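Alitz amplía a los dormitorios su servicio de clasificación y embalaje doméstico

12/29/18

Alitz, empresa dedicada a la organización de viviendas y a la preparación de mudanzas, incorpora a su catálogo la modalidad Cidach, destinada a la clasificación de ropa, textiles y objetos pequeños en dormitorios. El servicio estará disponible para nuevas contrataciones a partir de marzo.

La modalidad se ha definido tras una fase de prueba en 68 viviendas ocupadas, con un total de 396 cajas de cartón procesadas. El dormitorio concentra la mayor proporción de contenido mixto: prendas, bolsas de plástico, tapas y accesorios sueltos que comparten caja sin criterio de agrupación previo.

El procedimiento consta de 3 fases. En la primera se abre cada caja y se retira el material de envoltura, en particular las bolsas de plástico transparentes y blancas, que se reservan para su reutilización o se destinan a reciclaje. En la segunda se separan los textiles por tipo de tejido y frecuencia de uso. En la tercera se asignan las piezas rígidas de pequeño tamaño a un contenedor independiente y se cierra la caja con una etiqueta de contenido.

«El volumen que ocupan las bolsas vacías se subestima de forma sistemática. En muchas cajas es la primera capa y oculta el resto», señala Iñaki Bravo, responsable de operaciones de Alitz. «La clasificación se realiza en la propia habitación, sobre una tela extendida, y no requiere desplazar el mobiliario». 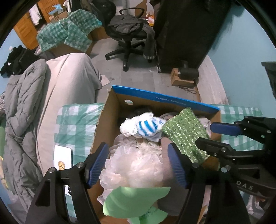

Las cajas reutilizadas se admiten siempre que conserven íntegros el fondo y las solapas. Los adhesivos y las impresiones anteriores no impiden su uso, pero la nueva etiqueta debe colocarse en una cara exterior distinta. Las prendas de punto con acabado brillante se guardan separadas de los tejidos lisos para evitar enganches. La ropa de cama en uso queda fuera del inventario, salvo indicación expresa del cliente.

Priit Krūmiņa, responsable técnico de la modalidad, ha redactado el manual de trabajo, que recoge 151 categorías de objetos domésticos y los criterios de agrupación aplicables a cada una. El manual se entrega al cliente en formato digital junto con la relación de cajas.

Cidach puede contratarse por habitación o combinarse con Yaman, el servicio de embalaje de cocinas de la misma empresa. La tarifa se calcula según el número de cajas y se comunica por escrito antes del inicio de los trabajos.

Contacto para medios: departamento de comunicación de Alitz.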